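Stone floor care > Terrazzo, granite and agglomerate > Grout haze and dull patches after recoat

drullanico_tiles
Posts: 344
Thursday

Office floor, speckled gray stone, topical acrylic finish, recoated in March. Dull patches appeared along the walking lines within a month. The cleaning contractor used a neutral cleaner at the label dilution, single mop, one bucket. I measured gloss at a few points and the patches read well below the areas under the desks. My plan is to strip everything and apply two coats of a penetrating sealer with no topical finish at all. Before I order material I would like opinions on whether the patches are wear or residue.
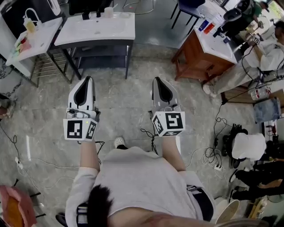

Fouad El Khatib
Residue, until you have ruled it out. Take a white cloth, warm water and a square of floor the size of a sheet of paper. Scrub for a minute, let it dry, then read the gloss again. If the number climbs you have detergent film, and stripping would be wasted money. One bucket on an office floor puts back most of what it picks up.

drullanico_tiles
Will do. The label says no rinse required, so none was done.

huynh_floors
"No rinse" assumes the dilution is correct and the water is changed. Neither is usually the case. That said, I don't agree that film explains a pattern that follows foot traffic. Film tends to be even, or it shows mop arcs. A walking line is abrasion from grit. What matting do you have at the entrance?

Fouad El Khatib
Film holds soil, and soil shows where people walk. The two look the same from standing height. Hence the cloth test.

Oltero
Agree with huynh on the grit. Check the furniture as well. Metal desks without glides will scratch a finish in short arcs, and those arcs scatter light the same way wear does. My own office job had felt pads that had picked up sand and were doing more damage than bare feet on the legs would have.

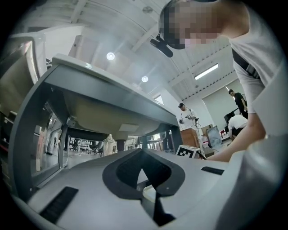 Metal desk, same office.

drullanico_tiles
Cloth test done at four points. Two in the walking line came up, though not to the level under the desks. The other two did not move. So both of you are partly right, which does not simplify the order.

Othmane Ezzat
Then do it in stages. Rinse the whole floor twice with clean water, leave it overnight, and read it again. Where it stays low, screen with an 800 grit pad and put down one thin coat of finish. Test a corner first. I would leave the penetrating sealer alone for now. It will not restore gloss, and if any acrylic is left in the pores it will dry blotchy.

huynh_floors
I'd skip the 800 on a soft acrylic. It loads up and smears. Use a red pad at low speed and vacuum between passes.

Othmane Ezzat
Depends on the cure. After a few months it should cut cleanly. If the pad loads within the first minute, stop and change to red.

sisach_maint
Does anyone have a dwell time for stripper on this kind of stone if it comes to that? The data sheet I have gives a range too wide to be useful.

Oltero
Start at the short end and keep it wet. Extend only if the finish hasn't softened when you push it with a scraper.

drullanico_tiles
Rinsing first. Matting is one short mat inside the door, so I will price a longer one at the same time. Readings to follow once the floor has dried.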